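Closing Up the Big Room (and Why I Love It Now)

Posted in January by the Brorwood Diaries author
Last updated: January

When we moved into the house in Damutcombe, the downstairs was one giant open space, and I thought I'd hit the jackpot. No walls! Light everywhere! Two winters in, I could hear the dishwasher from every seat we owned, and there was no place to read that wasn't also the kitchen. So this fall we put a wall back. Well, half of one, plus a pair of sliding doors, and I am so happy with it that I keep walking through just to slide them open and shut.

The whole project came to $1,570. That covers lumber, drywall, the door track, paint, and the doors themselves, which came from Prusell, the salvage yard out past the fairgrounds. They're old pine with four glass panels each, and they'd been painted so many times that the edges had gone round. I stripped one side and gave up on the other. The kitchen side is staying green!

What surprised me most was how much easier the furniture got. In the open room, everything floated. The couch had its back to the stove, and the rug was always a little too small for what we were asking of it. Now the couch goes against the new wall, the rug fits, and I got rid of two side tables that were only there to fill up the middle. The reading chair moved to the window, and my old floor lamp finally reaches an outlet without an extension cord (I could have cried).

Paint took me forever. I had five sample patches up for most of a month and looked at them at breakfast, at four in the afternoon, and with the lamps on. The winner is a Quiroga color, a warm oatmeal that goes almost peachy at sunset. I did the ceiling in it too, and I'd do that again in a heartbeat. It makes the room feel tucked in. 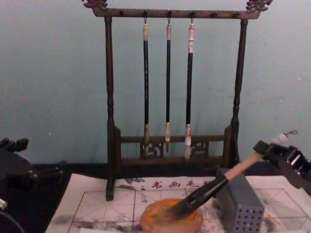
What I'd do differently

I'd put in another outlet while the wall was open. We had the studs right there, bare, and I was in such a hurry to see drywall that I skipped it. Now the bookcase end of the room has nothing to plug into.

I'd also order the soft-close kit with the track. Ours came without it, and those doors are heavy. Adding it later meant taking both of them down again and leaning them in the hallway overnight, where I stubbed my toe on one.

And I'd start with the trim. I left it for last and ran out of steam, so there's still a stretch by the hall with no baseboard. It's on the list, right after curtains. I'm leaning toward a heavy linen for those, floor length, if I can find one that will survive the cat.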